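Sorting the Games Room at Gosselin House
An interview with Ottilie Bachmann, Collections Manager

The Gosselin House lending collection holds 3,589 items, among them board games, loose gaming pieces and small toys. Ottilie Bachmann has managed it for nine years. She spoke with the newsletter in January, shortly before the spring sorting period opened.

Ms. Bachmann described the work as slow by design. "A game comes back from a member with pieces that belong to another game, or to no game we own," she said. "We do not guess. Each stray piece is recorded and held until a match is found." At the last review, 1,531 items were listed as complete. The remainder are lent with a note stating what is missing.

Asked which pieces cause the most difficulty, she named chips and counters. "A chess set announces its own gaps. Poker chips do not. Members borrow a few for keeping score in something else, and they return in a coat pocket a month later." Chips are now sorted by printed value before they are matched by color and size.

Boards present a separate problem. Checkerboards are lent more often than any other board, and their borders wear first. Pirmin Lanz, who repairs boards at the Jondcombe branch, accepts them twice a year. "Mr. Lanz will save a board that I would have retired," Ms. Bachmann said. "We have disagreed on this for some time, and his boards are still in circulation."

On mixed lots, she was firm that they should be laid out flat before anything is put away. A checkerboard, poker chips marked 10 and 20, and a small orange toy with black details would go to three different shelves, and she prefers to see such things side by side first.
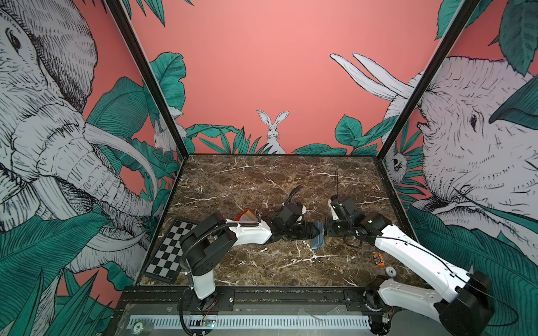
Borrowing and Returns

Members may keep a game for one month. Ms. Bachmann asks that pieces be returned in the bag supplied and that any loss be reported at the desk. "We charge nothing for a lost counter," she said. "We would simply like to know which one it was." Returns are also accepted at the Skindton branch until 6 p.m.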